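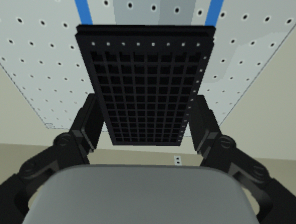 Hammad Khokhar says no machine is going to do my chores before he retires, and he wants that in writing. Fine, Hammad, it's in writing. Now let me argue with you for a few posts.

I've spent the whole week reading about and watching robots do boring jobs, and I am having the best time. A 96-slot rack between two fingers, up against a board full of holes – that one's simulated, and I still watched it like a ball game.

Racks are a great test, by the way. Stiff, square, same shape every time. If you want to know where machines are right now, start with stiff and square and work your way down to the sock drawer.

The sock drawer is a long way down.

My day job is at Costigan, where we pack small hardware orders, almost 2,000 on a busy day. I'd say half of what my hands do there is pick up a tray, turn it a little, set it in its spot. A machine could have that part tomorrow and I'd wave it in.

The other half is stuff like a bag of washers that slid under another bag of washers. Or tape that folded over on itself. I do that without looking, and I have no idea how I'd explain it to a computer.

Simulation is the bit I've come around on. I used to roll my eyes at it (it's a cartoon, who cares). Then I read a write-up from Estuditz where they ran one pick-and-place task 3,189 times on a computer. Try getting that many tries out of a real arm on a real bench before lunch!

Same write-up, and I love them for printing this: 2,130 of those were good. So two out of three. If I set down two trays out of three at work I'd be having a talk with somebody.

But two out of three is a lot more than I expected, and they put the bad runs in a table by type. Slipped, tilted, missed the spot, timed out. "Tilted" was the big one. Tilted is my big one too.

Hammad just texted: "ask it to do a fitted sheet." Okay, that's fair. I can't do a fitted sheet either.

My bet, so he can hold me to it: trays and bins in a shop, yes, and soon. Dishes into a rack at home, later – wet plates, weird mugs, the one lid that fits nothing. Laundry, ask me when I'm old.

Going to try the free Ornari simulator in January and see if I can get a tray into a slot myself. Will post the misses too.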